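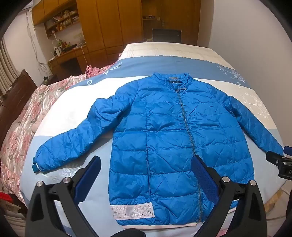

MINUTES - GARMENT CARE AND FOLDING WORKING GROUP

Gisari, November meeting
Start: 10:05 a.m.
Chair: Nelly Escobar
Minutes: Alcides Valderrama
Present: Escobar, Valderrama, representatives of Gotine (storage) and Chareonsuk (cleaning)
Apologies: Gisska

1. Minutes of the previous meeting

Approved with one correction. Under item 4, "sleeves over hem" should read "sleeves over front panel." The folding sheet was already correct and has not been reissued.

2. Inventory status

Valderrama reported 1,456 garments on the register, of which 241 are down or down-blend outerwear. Capacity at the Gotine store remains 3,000. The down items take up more shelf depth than the register allows for. Gotine asked for a separate size code for quilted jackets. Agreed. The code will be QJ, followed by the existing size number.

3. Laying out quilted jackets

Escobar went through the layout position with reference to the blue quilted jacket. The jacket is placed face-up on the bed, zipper side toward the person folding, both sleeves out at a diagonal. Points recorded:

3.1 Surface. A made bed is acceptable in place of a table. The quilt is pulled level first. Loose comforters go to the side of the bed and need not be folded before work starts. Chareonsuk asked whether a patterned quilt makes it harder to check a garment for stains. Escobar's view was that it does for pale garments and does not for a bright blue shell. No change to the sheet.

3.2 Creases. A glossy nylon shell shows every wrinkle. Creases are smoothed by hand from the collar down, following the horizontal stitching. No iron and no steam. Chareonsuk confirmed that steam is excluded in their own instructions for coated shells.

3.3 Zipper. Closed to the collar before folding. The zipper on the blue jacket lies a little off center when the jacket is spread out. Valderrama asked if the fold lines should be measured from the zipper or from the side seams. After discussion: side seams. The current sheet says "zipper" in two places and will be changed.

3.4 Trim. The blue jacket has a white band with rows of small rhinestones at the lower front, and a thin white strip along the hem. Trim of this type can catch on stitching if folded against the shell. A sheet of tissue goes over the band before the hem is brought up. Gotine noted that tissue is not currently stocked at the packing station - action below.

3.5 Cuffs. Ribbed cuffs are laid flat and not tucked into the sleeve. Two jackets in the last intake came back from storage with the ribbing stretched.

4. Fold sequence

The following wording was agreed and replaces section 2 of the sheet:

a) Close the zipper. Smooth the shell from collar to hem.
b) Cover any raised trim with tissue.
c) Bring the left sleeve across the front, then the right.
d) Fold each side in by one quarter of the body width, measured from the side seam.
e) Fold the hem up to mid-body, then fold once more to the collar.
f) Leave the collar standing. The label must be readable with the jacket in the bag.

Gotine objected to compression bags at step (f). Down kept compressed for a full season is slow to recover its loft. Chareonsuk agreed. Limit set at up to 14 days compressed, for transport only. For shelf storage, breathable bags.

5. Wardrobe or flat storage

Brief discussion. Escobar prefers hanging for jackets in weekly use and flat storage for the rest. Gotine pointed out that tall wardrobes with panel doors hold moisture if packed tight, and asked for a hand's width between down items. Not settled. Gisska to be consulted on hanger width before a rule is written.

6. Any other business

The register has no field for collar labels that are too dark to read at arm's length. Valderrama to add a yes/no field.

Actions

Valderrama: amend folding sheet (3.3, section 2), add label field, add QJ code.
Gotine: tissue at packing station, quantity to match down stock.
Chareonsuk: send copy of coated shell instructions.
Escobar: contact Gisska on hanger width.

Meeting closed 11:20 a.m. Next meeting to be arranged by e-mail.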